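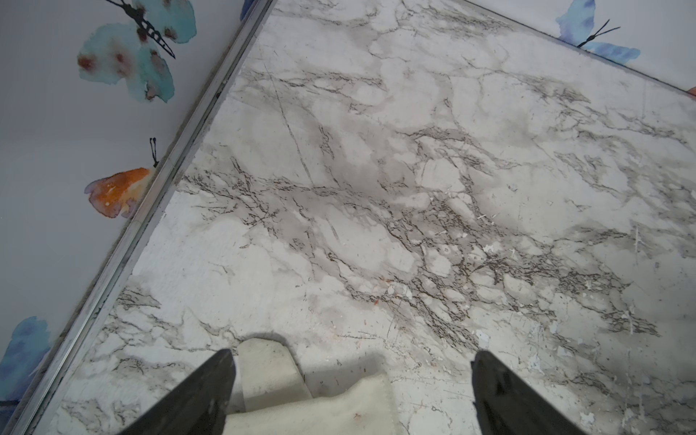
Grime in a grooved metal strip, marble-pattern surface

Posted by Subira Nyanda, September 27, 2022

I have an aluminium-look strip between a marble-pattern surface and a papered wall (butterflies, watercolour style). The strip has parallel grooves, and dark dust has packed in along the inner edges. A cream cloth and washing-up liquid clean the flat parts but do nothing in the grooves. The paper is not washable as far as I know. My children build on the same surface, so I would prefer no strong residue. What tool and what cleaner?

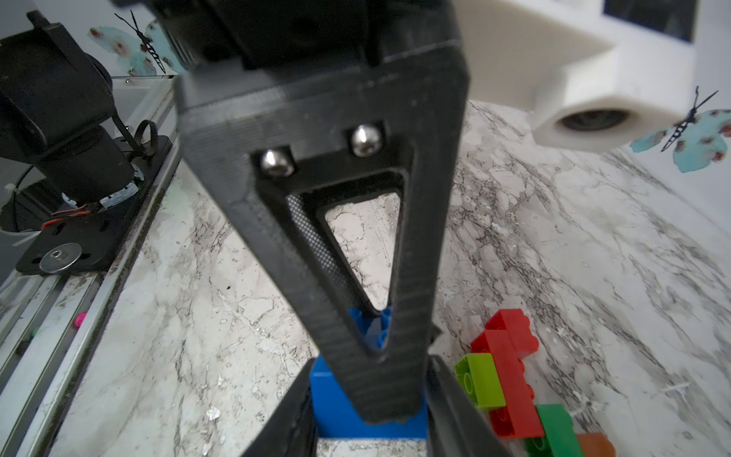
Bricks on the marble pattern, one blue and the rest in a pile.

Sohail Chaudhry

Clear the bricks first. Vacuum the strip dry with a crevice nozzle, then loosen what is left with a wooden cocktail stick drawn along each groove. Vacuum again. Only then use liquid: 2 drops of washing-up liquid in a cup of warm water, on an old toothbrush, well wrung out. Work in lengths of about 40 cm and dry each one before starting the next. Put low-tack tape along the bottom of the paper – water will wick up behind it otherwise. Avoid vinegar until you know whether the surface is real stone. It etches marble.

Brollberg

Cotton buds. Took me 8 for a door strip.

Pagano

Agree with the dry pass first. Do not use wire wool, it scratches the finish and the scratches hold more dirt. I did mine in March and have only vacuumed it since.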